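Clearing the desk, part two

January 18, 2020

I said before Christmas that I would sort out the desk end of the meeting room, and I have now made a start. It took most of a morning. Bimla Gautam did the cupboard while I did the surfaces, and we met in the middle for tea.

The rule we agreed on was that anything on a table had to be used that week or go back in a box. Drinks were the first argument. I wanted them off completely, as I lost a keyboard to a cup of coffee at my last job in Korkthorpe and it cost me 325 pounds to put right. Bimla said people will bring drinks in whatever the sign says, so we settled on two things: bottles with a screw cap are fine anywhere, and mugs stay near a coaster.
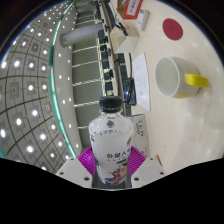

Screw cap on the bottle, and the mug with the yellow handle. The dark red coaster is the one to use.

I have kept to it so far. I did find a ring on the cream top near the wall, which came off with washing-up liquid and a soft cloth. Don't use the green side of a sponge on it. I did that in May and the dull patch is still there if you catch it in the right light.

After that I moved on to the small stuff, which is always slower. Pens are the worst. I tried every one on the back of an envelope and threw out the dead ones, then did the same with the markers. Cables I left until last and then mostly left alone. Dilwyn Maddocks knows which ones go where and I don't, so they can stay in their tangle until he is back. 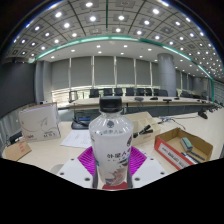
The beige tray is the thing I am most pleased with. I had been looking at a drawer unit from Trellis for 30 pounds, but an open tray with cells does the job better, as you can see what you have without pulling anything out. So far it is only a marker's home, and I would like to give each cell one kind of thing - clips, sticky notes, spare batteries - and see if that lasts.

The open cardboard box has the eraser block and a couple of pens in it. I would rather they went in the tray too, but Bimla likes the box where it is, on the front edge, so people can reach it from their chairs. I'll give it a month.

The long table needed nothing except a wipe. I pushed the chairs in along the far side and that alone made the room look better.

Still to do: the cables, the bottom shelf of the cupboard, and the boxes on the left of the desk, which I need to ask Marisol about before I move them.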